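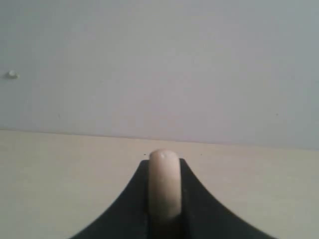
Watwood Library to open reading room for writers' papers

The Watwood Library in Jukevcombe will open a new reading room in September, giving the public regular access to its collection of manuscripts, letters and notebooks by writers from the town and the surrounding villages.

The collection holds 796 items, most of them given by families over the past century. Until now they have been kept in the basement store and could be seen only by written request. Readers will be able to consult up to three items at a time at one of the desks on the first floor.
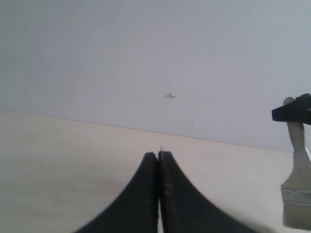

Among the papers are the drafts of two novels set in Plitby, a run of rent books with verses written on the backs of the pages, and the correspondence of a small poetry press which closed after its premises were sold. The library has also acquired a set of travel diaries kept by a Jukevcombe schoolteacher during a long stay in Chiba, which have not been shown before.

A printed guide to the collection will be on sale at the front desk, and the full catalogue may be searched on the library's computers. Entries for the Plitby drafts are still being revised and will be added during the autumn. 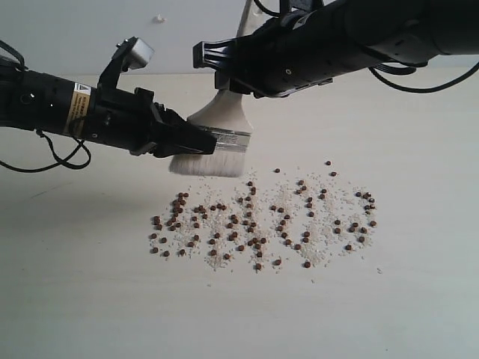

The opening display will be devoted to the writing desk and the habits of those who worked at it. It will include household accounts, pens, blotters and a chapter which one novelist rewrote on the reverse of wallpaper samples. Several of the authors represented also painted, and a section of the display deals with their sketchbooks and with the ordinary tools of that second occupation, the flat brush with white bristles and a silver metal ferrule being the kind most readers will recognise. Labels will be provided in large print.

A series of evening readings will accompany the display, beginning at 7 pm in the ground floor hall. The hall seats about 100, and places should be reserved at the front desk or by telephone. Admission is free to holders of a library card.
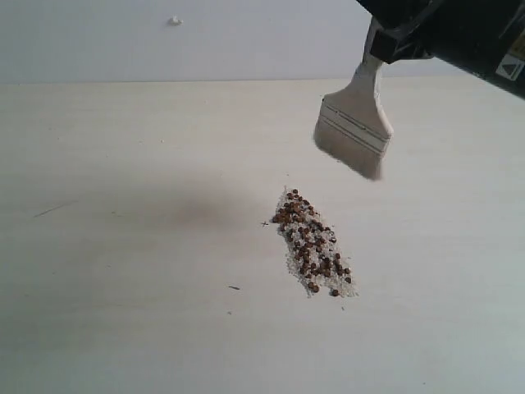 A flat paintbrush with a pale wooden handle, held over a white tabletop.

The reading room will be closed on public holidays. Readers are asked to bring proof of address on their first visit and to use pencil only.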